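Notebook, July 5, 2019

Quiet building because of the holiday, so I finally got the dye bench to myself and could get back to the indigo vat. Last proper entry was in June and it ends with me writing "smells fine??" which is no help to me at all now.

Where things stand: the fructose vat in the tall bucket has gone flat. The surface should have that coppery skin on it and a good clump of bubbles in the middle, and this morning it was a dull navy with a bit of gray scum around the edge. Underneath it should be yellow-green like old olive oil. I got a jar of it up against the window and it was blue all the way down. So it's out of reduction, and my guess is that I let too much air in the last time I had the Costigan linen in there. That cloth is so stiff that it traps air in every fold and I was wrestling it around like a tent.

Checked the pH before doing anything else (learned that one already). It had slid to just over 9, too low for cotton and linen. Added 2 teaspoons of lime slaked in a little warm water, stirred slowly in one direction, lid on. Then 4 more tablespoons of fructose dissolved in hot water. Then I walked away from it, and walking away is the step I'm worst at!

While it sat I did the swatch book. I'm trying to get all the Flindar cotton onto cards this time, with the number of dips written on the back in pencil, NOT marker. Marker bleeds the second the card gets damp and I've lost a whole page of iron-bath notes that way. If you're reading this and you borrow the book, please use the pencil on the string.

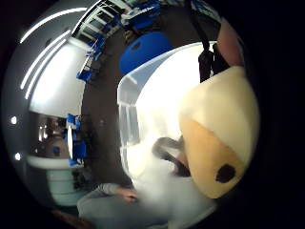
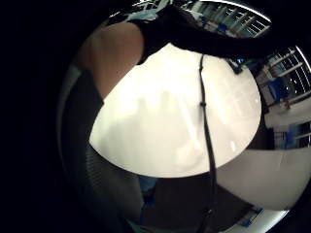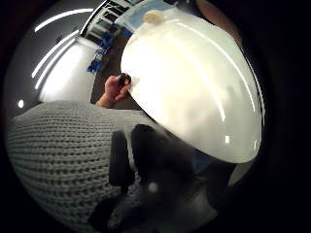

Back to the vat after lunch. Much happier! The skin had come back, kind of bronze and wrinkly, and the jar test came up a murky green. Could be clearer, but I've dyed in worse. I warmed it a little by setting the bucket in a tub of hot water and gave it another half hour before I put any cloth near it.

Test dips on the Flindar cotton, scoured and soaked beforehand:

- one dip, five minutes: pale, a bit uneven near the top where I'd been holding it
- 2 dips: nice washed denim color
- 3 dips: what I'd call a real blue, still a little green in the folds until it had been out in the air a good while
- 4 dips: darker, but some of it rubbed off on my thumb, so I think the last dip was mostly sitting on the surface

I want to stick at three for the napkins. The Aterora order just says "mid blue", and I don't see the point of a fourth dip if it's going to end up on somebody's good tablecloth. Longer dips might get me deeper without the rubbing, so maybe ten minutes each next time with a full airing between. I should run that as its own card and not mix it in with this set.

The linen is still bugging me. I scoured it again with soda ash and the water came out the color of tea, so it clearly wasn't clean the first time, whatever my June note says. There's some kind of finish on it. I kept the pot at 212 for a full hour, rinsed, and then did the water drop test. The drop sank in right away in the middle of the cloth and sat there like a bead near the selvage, so it's going in for another round. I could also cut the selvage off and be done with it, but I like that edge and I'd be sorry to lose it.

Resist samples: the Bristix paste held up on the first dip and then cracked wherever I'd put it on thick. Thin coats looked much better, with crisp lines and hardly any seepage. I let the thin ones dry overnight and the thick one maybe wasn't dry in the middle, so this isn't a fair comparison yet. Old-fashioned rice paste next to it on the same strip would tell me more. There's rice flour in the cupboard over the sink, I think, unless that bag is the cornstarch.

Left to do:

- feed the vat a little tomorrow morning, check the pH again first
- soak today's swatches in water with a splash of vinegar, then a hot rinse
- new pH strips, we're down to the crumpled ones at the bottom of the tube
- find the lid that fits the small bucket
- write the dip times on the cards before I forget them

Vat is covered and pushed back under the bench. Please don't stir it, even if it looks lonely.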